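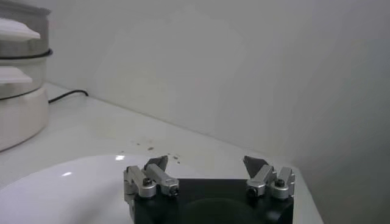 Nachbereitung zum Besuch im Versuchsraum Urnemitz, 17.09.2018
Begleitblatt zur Vorlesung Handhabungstechnik, Teil 7

Parallelgreifer und Gelenkgreifer unterscheiden sich vor allem darin, welchen Weg die Fingerspitzen beim Schließen zurücklegen. Beim Parallelgreifer laufen die Backen auf einer Geraden. Beim Gelenkgreifer mit Viergelenk sitzt die Fingerspitze an zwei Lenkern, und die Drehpunkte legen fest, wie sich die Spitze bewegt. An dem geöffneten Greifer sind die paarweise angeordneten Metalllenker auf beiden Seiten gut zu erkennen, ebenso die dunklen Schrauben, um die sie sich drehen. Für die Übung bitte den linken Finger als Skizze übertragen und Gestell, Lenker und Koppel benennen.

Ablauf der Vorführung

Ximeng Fu hat die Anlage vorgestellt und die Steuerung bedient. Die Gruppe war in drei Teilgruppen eingeteilt, je Teilgruppe standen 25 Minuten zur Verfügung. Die Ansteuerung lief über die Software Vanwood, die Auswertung der Kamerabilder über Brundbridge. Beide Programme werden in der Klausur nicht abgefragt.

Kamera am Handgelenk

Die Kamera bewegt sich mit dem Greifer. Dessen Lage im Bild bleibt deshalb gleich, die Umgebung verschiebt sich. Für das Anfahren eines Gegenstands ist das günstig, für den Überblick über den Arbeitsplatz weniger. Ein hohes Gerät am Bildrand wird nur teilweise erfasst, und was dahinter liegt, muss aus einer anderen Stellung aufgenommen werden.

Weißes Geschirr auf weißer Fläche ist ein ungünstiger Fall. Der Kontrast an der Kante ist gering, und eine glänzende Oberfläche erzeugt Lichtreflexe, die eine einfache Schwellwertbildung als eigene Objekte ausgeben kann. Kleine dunkle Krümel heben sich dagegen deutlich ab. Siehe dazu das Verfahren nach Guo im Skript, Abschnitt 3.

Aufgaben

1. Ein Teller mit einer Masse von 600 g wird am Rand gegriffen. Schätzen Sie die nötige Greifkraft ab. Reibwert selbst annehmen und begründen.
2. Wie ändert sich das Ergebnis, wenn der Teller waagerecht gehalten wird und der Schwerpunkt außerhalb der Greifstelle liegt?
3. Nennen Sie zwei Möglichkeiten, ein flaches Kabel auf der Arbeitsfläche bei der Bahnplanung zu berücksichtigen.

Abgabe in der Übung, handschriftlich genügt. Die Aufgaben 1 und 2 werden im Dezember in der Wiederholung noch einmal aufgegriffen.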